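I finally cleaned out the seed drawer on Saturday. It had been on my list since August, and I kept finding better things to do. Half of what I had was past its date, and a few envelopes had no label at all.

Marigolds are the one thing I always buy again. They come up in poor soil, they don't mind if I forget them for a week, and they bloom until the first hard frost.

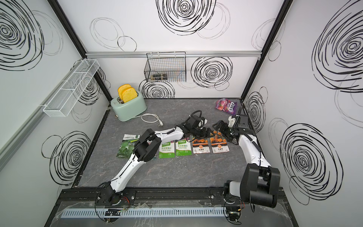

My plot at Wakotgate is 225 square feet, so I can't grow everything I want. Last year I gave too much of it to squash and had nowhere to put the cutting flowers. Renata Żak has the plot next to mine and she starts everything indoors under lights. I've tried that twice and got thin, leggy plants both times. I'm going back to sowing straight into the ground — less work, and the plants seem sturdier to me.

The old seed went into a jar. I'll scatter it along the back fence in spring and see what comes up.

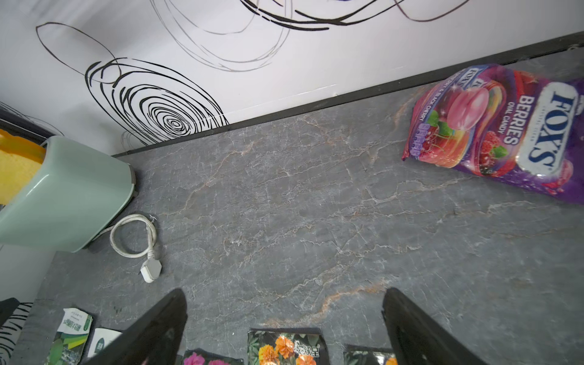
The other job is the path. I need 16 more bricks to reach the gate, and I'd like them to match the ones I have. Sinan Kozan thinks he has some behind his shed. If he doesn't, I'll use gravel for the last stretch and live with it.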